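Draltgate 한국어 중고 소파·쿠션 판매글 말뭉치

데이터 카드 겸 README

먼저 읽을 것

이 저장소에는 중고 가구 판매글 2000건과 거기에 붙인 라벨이 들어 있다. 소파, 방석, 쿠션, 1인용 의자처럼 천이 들어가는 물건만 모았다. 판매글은 전부 Plondedcombe 게시판에 올라왔던 것이고, 글쓴이가 연구 목적 재배포에 동의한 글만 남겼다.

미리 말해 두자면 나는 이 데이터로 "중고 가구 시장을 이해할 수 있다"고 생각하지 않는다. 비슷한 말뭉치의 소개글을 여러 편 읽었는데 대개 첫 문단에서 시장 전체를 이야기하고 마지막 문단에서 가격 예측을 약속한다. 판매글에 적힌 것은 파는 사람이 적고 싶었던 내용이다. 상태가 "거의 새것"이라는 문장은 누군가 그렇게 썼다는 증거까지만 된다. 이 구분이 귀찮게 느껴지는 작업이라면 다른 데이터를 찾는 편이 낫다.

구성

posts.tsv : 판매글 본문. 한 줄에 한 건.
labels.tsv : 상태 표현 라벨. 글 번호와 문장 번호로 연결된다.
disputed.tsv : 라벨 작업자 2명의 의견이 끝까지 갈린 글 237건.
holdout.tsv : 평가용으로 따로 뺀 글 300건. posts.tsv에는 들어 있지 않다.
guide.txt : 라벨 지침 최종본.

2000건은 posts.tsv와 holdout.tsv를 합친 수다. 초기 배포판을 받은 사람들이 이 부분을 자꾸 물어봐서 적어 둔다. disputed.tsv의 글은 posts.tsv에도 그대로 있고, labels.tsv에서는 해당 글의 라벨 칸이 비어 있다.

본문 열

post_id : 글 번호. 게시 순서와 무관하게 다시 매겼다.
title : 제목. 원문 그대로.
body : 본문. 줄바꿈은 역슬래시 n으로 바꾸었다.
price_text : 가격 문구. 숫자로 변환하지 않았다.
category : 게시자가 고른 분류.
fabric_text : 본문에서 소재를 언급한 부분. 없으면 빈칸.

price_text를 숫자로 바꿔 달라는 요청이 꾸준히 온다. 바꾸지 않을 생각이다. "네고 가능", "커피 한 잔 값", "가져가시는 분이 정해 주세요"를 숫자로 만드는 순간 누군가의 추측이 데이터가 된다. 필요하면 각자 규칙을 만들고, 그 규칙을 논문에 적어 주기 바란다.

category도 믿을 만한 열은 못 된다. 방석을 소파에 넣은 사람이 있고 소파를 기타에 넣은 사람이 있다. 게시판 화면에서 기타가 맨 위에 있던 시절의 글은 특히 심하다. 분류 모델의 정답으로 쓰지 말라고 지침에도 적었는데, 그렇게 쓴 결과표를 벌써 여러 번 받았다.

라벨

라벨은 문장 단위이고 네 종류다.

주장 : 상태가 좋다고 말하지만 근거가 없는 문장. "깨끗하게 썼어요"
근거 : 확인할 수 있는 사실을 말하는 문장. "등받이 오른쪽에 볼펜 자국이 있습니다"
회피 : 상태에 대한 판단을 상대에게 넘기는 문장. "예민하신 분은 패스해 주세요"
해당 없음 : 그 밖의 문장.

처음에는 회피라는 라벨이 없었다. 주장과 근거만으로 충분하다는 의견이 있었고 나도 잠깐 그쪽이었다. 그런데 예비 작업에서 "중고인 점 감안해 주세요" 같은 문장이 주장과 해당 없음 사이를 계속 오갔다. 라벨을 하나 늘린 뒤 불일치가 줄기는 했다. 다만 지침이 좋아져서 줄었는지, 작업자끼리 서로의 습관에 익숙해져서 줄었는지는 구별할 방법이 없다. 일치도 수치를 이 문서에 싣지 않은 것도 같은 까닭이다.

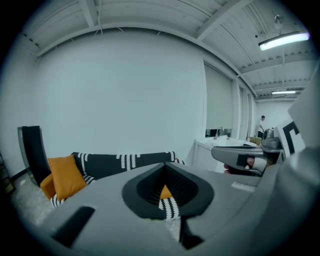 천 이름 문제는 따로 적을 만하다. fabric_text에서 가장 자주 나오는 말은 패브릭인데, 이 단어는 정보가 거의 없다. 면인지 폴리에스터인지 혼방인지 알 수 없고, 글쓴이도 모르는 경우가 많아 보인다. 린넨이라고 쓴 글 중에는 뒤에서 "린넨 느낌"이라고 고쳐 쓴 것이 섞여 있다. 벨벳과 벨로아, 극세사와 스웨이드도 마구 바뀐다. 표기를 통일하자는 제안을 거절했고 원문대로 두었다. 같은 물건을 두고 사람마다 다르게 부르는 것까지가 이 말뭉치의 내용이다.

색도 사정이 비슷하다. 베이지, 아이보리, 크림, 오트밀을 서로 다른 색으로 취급할 근거가 본문에는 없다. 색 이름을 표준 색상표에 맞춘 파생 데이터가 돌아다니는 것을 보았다. 어떤 기준으로 맞추었는지 설명이 없었으므로 추천하지 않는다.

수집과 정리

Plondedcombe 게시판 운영진에게 글 목록을 받고, 글쓴이에게 각각 동의를 구했다. 답이 없는 글은 뺐다. 이 절차 때문에 말뭉치는 게시판 전체를 대표하지 않는다. 쪽지에 답을 하는 사람의 글만 남았고, 그런 사람은 판매글도 길고 꼼꼼하게 쓸 가능성이 있다. 확인할 자료는 없다.

전화번호, 동 이름보다 자세한 주소, 계좌, 메신저 아이디는 지웠다. 정규식으로 한 번 지우고 눈으로 한 번 더 보았다. 한글로 풀어 쓴 전화번호가 의외로 많아서 정규식만 믿었으면 꽤 남았을 것이다. 그래도 남은 것이 있을 수 있으니 발견하면 이슈로 올리지 말고 비공개 신고 창구를 써 달라. 공개 이슈에 번호를 그대로 붙여 넣은 사례가 있었다.

맞춤법은 고치지 않았다. "쇼파"는 쇼파로 남아 있다. 이모티콘도 남겼고, 반복된 물결표도 남겼다.

중복 글은 제목과 본문이 모두 같을 때만 합쳤다. 가격만 내려서 다시 올린 글은 별개로 둔다. 끌어올리기용으로 마침표 하나만 추가한 글도 별개다. 이것이 싫으면 받은 쪽에서 걸러야 한다.

Grukonwood 판과의 차이

Grukonwood 판은 우리 초기 배포판을 바탕으로 다른 팀이 만든 것이다. 문장을 표준어로 다듬고 회피 라벨을 주장에 합쳤다. 그쪽 소개에는 품질을 개선했다고 되어 있는데, 무엇이 얼마나 나아졌는지 보여 주는 표는 찾지 못했다. 회피를 주장에 합치면 분류 점수가 오르는 것은 당연하다. 어려운 경계를 없앴기 때문이다.

두 판의 글 번호는 호환되지 않는다. 섞어서 학습하면 holdout의 글이 학습 쪽에 들어갈 수 있다. 이미 Grukonwood 판으로 학습한 모델을 우리 holdout으로 평가했다면 그 점수는 버리는 것이 맞다.

Ghaffari 토크나이저

토큰 수를 묻는 사람이 있어서 Ghaffari 토크나이저로 돌린 설정을 scripts 폴더에 넣어 두었다. 권장한다는 뜻은 아니다. 줄바꿈 처리가 우리 형식과 맞지 않아 본문을 먼저 복원해야 하고, 물결표가 길게 이어지면 잘게 쪼개진다. 다른 것을 써도 상관없다.

쓰지 말았으면 하는 곳

판매자의 정직성을 점수로 매기는 일. 주장 라벨은 문장의 성격이지 사람의 성격을 뜻하지 않는다. 짧게 쓰는 사람은 근거 문장이 적을 수밖에 없다.

적정 가격 추천. 실제로 얼마에 팔렸는지가 데이터에 없다. 팔렸는지조차 없다.

세탁이나 위생에 관한 판단. "세탁 완료"라고 적힌 글이 많지만 그 말이 맞는지 확인한 적은 없다. 알레르기가 있는 사람에게 이 데이터를 근거로 무언가를 권하는 서비스는 만들지 않았으면 한다.

판매글을 자동으로 써 주는 도구에는 어떠냐는 질문도 받는다. 라이선스는 막지 않는다. 다만 이 말뭉치를 흉내 낸 글은 자기가 본 적 없는 얼룩에 대해서도 "사용감 조금 있어요"라고 쓸 것이다. 그런 글이 게시판에 늘어나면 다음 판을 만들 이유가 사라진다.

알려진 오류

labels.tsv에서 문장 번호가 하나씩 밀린 글이 있다. 본문이 이모티콘만 있는 줄로 시작하는 경우다. 9월 배포판에서 고쳤다고 적었지만 제목이 비어 있는 글에서는 여전히 밀린다.

fabric_text에 소재와 관계없는 말이 들어간 행이 있다. "면"을 찾는 규칙이 "원하시면"의 끝 글자를 잡은 것이다. 대부분 지웠고, 남은 것은 알려 주면 고친다.

스프레드시트 프로그램으로 열면 등호로 시작하는 제목이 수식으로 바뀐다. 텍스트 편집기로 열 것.

라이선스와 인용

비상업 연구용으로 배포한다. 재배포할 때는 guide.txt를 반드시 함께 넣어야 한다. 인용할 때는 Draltgate 말뭉치라고 쓰고 배포판 이름을 밝혀 달라. 배포판마다 라벨이 조금씩 다르므로 이름이 빠진 결과는 비교할 수 없다.

수정 제안은 글 번호와 문장 번호를 적어서 보내면 된다. "전반적으로 라벨이 이상하다"는 제안은 읽기는 하지만 처리하지 못한다.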